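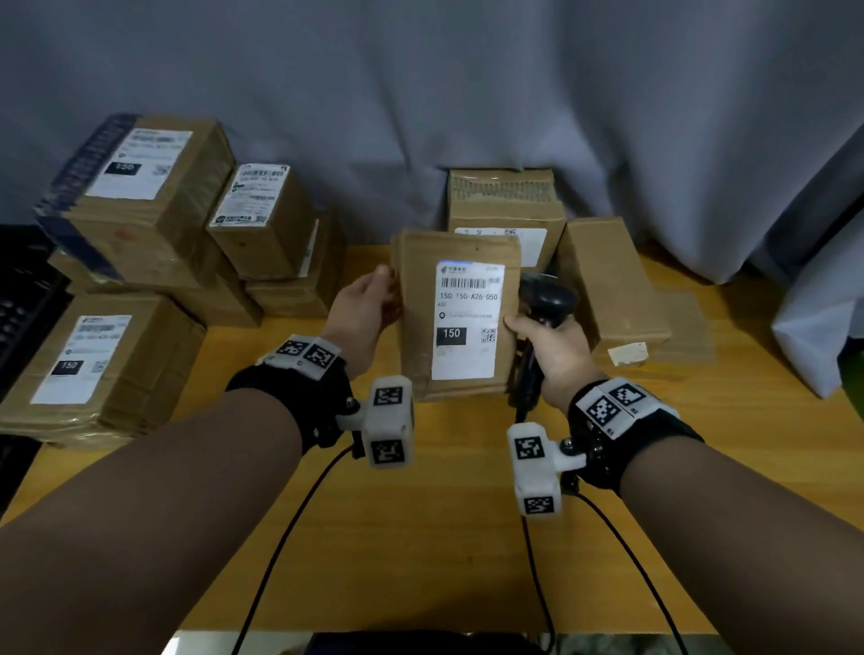
Stela Coman says the last entry makes parcel intake sound like a craft, and that all anyone needs to know is which of the two codes on the label to shoot. She has a point. It took me most of a morning to get to the same place.

Intake bench, 2023-05-07

Goal for the day: get the backlog from Omstead through the scanner and into the Plorkico sheet without typing any tracking numbers by hand. Goal met apart from 2, see below.

Setup as before. Light wood table, wired scanner, boxes piled at the back, work done at the front. I have stopped trying to sort the pile by size first. It looks professional for as long as it takes to pull one out from the bottom.

On labels. The ones in this lot carry a long barcode and a small QR code, and both will beep. The beep means the scanner has read something. It does not mean the scanner has read anything we want. The long barcode gives the tracking number. The QR code gives a string that the sheet accepts without complaint and files in the tracking column, where it sits looking plausible until somebody searches for it. I had 13 rows like that before I looked up at the screen. Deleted and rescanned.

The thumb trick: hold the parcel so a finger covers the QR code and leaves the barcode clear. Works well on flat mailers, which you can stand on their bottom edge and pinch by a top corner. Works less well on a big box, where your hand is busy keeping the box from tipping. For big boxes, come at the label from the barcode side and keep the scanner close. Close is better than far in general. From far off it picks whichever code it likes best, and we do not share tastes.

The 150. Every label I could read properly has a black block with 150 in white, and the one on the flat mailer also has a line reading 150 150 A26 050. I spent longer than I will admit in writing on the theory that 150 was ours, a customer number or some kind of shelf. Wrote it on a sticky note. Stela took the sticky note down. Current position: it belongs to the carrier, it means something to the carrier, and we leave it alone. Do not enter it in the Plorkico sheet. There is a column called "zone" in there and it is for our zones.

Flat mailers vs. boxes. Mailers are quicker by a wide margin. Label is on the front, front is the only face with any room, done. They do bow a little when held by one corner, and a bowed barcode reads slowly, so the scanner hand has to do double duty and steady the far edge. I found this easier than laying the thing flat on the table and leaning over it, which is hard on the neck and puts my own shadow on the label. Stela lays hers flat. Her read rate is the same as mine and her neck is younger.

Boxes: put the label toward you when you stack them. I know. I wrote this in the April notes too and then stacked half of this lot facing the wall.

The cable. The coiled one on the scanner is long enough to reach the front of the pile and not the back, so parcels come to the scanner. Going the other way drags the coil over the table, it catches the lid of something, and then you are standing there with a scanner in one hand and a decision to make. Keep it off to the right. If you are left-handed, move everything and put it back afterward, please.

The two that failed:

First one, a box from Danness. Barcode had a crease straight across it. Tried close, tried closer, tried pressing the label flat with a fingertip, tried the tone of voice I use on the printer. Typed it in by hand. Checked it digit by digit against the label and had one pair swapped, so anyone typing should assume they have done the same.

Second one, box for the Tsuji shelf. Scanned without trouble, and the sheet rejected it as a duplicate. It is not a duplicate. Row 2982 already had that number in it, and row 2982 is mine, from a test I ran to see if the sheet would catch duplicates. It does. Test row removed, box entered, lesson filed wherever the other ones go.

Order of work that gave the fewest mistakes:

Pick up parcel. Find label. Cover QR code. Scan. Look at screen. Put parcel on the done side.

"Look at screen" is the step that goes missing once you get a rhythm going. I tried saying the last digits out loud, which helped, and which Stela asked me to do more quietly.

About the done side. It needs to be an actual different place. I was putting finished mailers down next to the pile, and a pile does not recognize borders. One went through twice, the sheet caught it (see above, it is good at that), and I still had to work out which of us had it right. Using the shelf under the window from now on. If the shelf is full, stop and empty it before you scan any more.

Open items:

Ask Danness if their labels can go somewhere other than over the fold.

See if the scanner can be told to ignore QR codes altogether. The booklet that came with it says yes, on a page that consists of barcodes you have to scan in the right order. I will want a clear table and some patience for that, so possibly July.

Rename the "zone" column. Stela suggests "our zone". I suggested "not 150" and was outvoted, one to one.

Opened nothing today. Opening is its own entry, and the good knife is still over at Omstead.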